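Setting up the camera views for a simulated dish-clearing cell

These notes cover the sink cell in our kitchen simulation, the one we use to try out a two-arm routine before it goes near hardware. The steps assume you have the scene files loaded and the Rashidi controller running. If you are starting from a blank install, do Milovan Shehu's setup page first.

1. Reset the cell
Load the sink layout and clear any saved arm poses. Old poses carry over between sessions and will throw off the camera mounts. Set the random seed to 981 so that your results can be compared with ours.

2. Place the loose items
Run the placement script once. It scatters dishes and food around the sink and puts a plate in the basin. Let the physics settle for 3 seconds before you save anything. If an item sinks into the countertop, raise its start height slightly and run the script again.

3. Check the views
Open each camera in turn. You want the plate in view every time, with enough of the counter to judge distance. Small items can be hard to pick out against the dark sink, so look at full size. 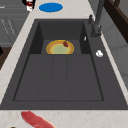

Plate at the back of the basin, with a small dark red piece near its rim.
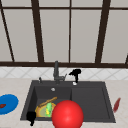
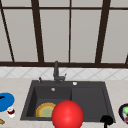 In both views toward the window, the red sphere covers part of the plate.

4. Adjust the mounts
Change one mount at a time. Pitch comes first, then height, then yaw. Our mounts drift when the field of view is changed after the pitch, so set the field of view before you touch anything else. Save under a new name – the Multeck exporter overwrites files without asking.

5. Test the reach
Drive each arm slowly to a point above the basin, then back to its rest pose. Watch for the wrist passing through the faucet. The collision mesh there is simpler than the visible model, and contact may be reported a little early. Ward Timmermans keeps a corrected mesh in the October folder.

6. Run a short batch
Do 18 trials before committing to the full run of 178. Read the log for grasp timeouts and joint limit warnings. A few timeouts are normal. Joint limit warnings usually mean the base is too far from the counter; move it in and repeat step 5.

Keep the camera file and the log in the same folder. The replay tool looks for both and will stop at the first trial if either one is missing.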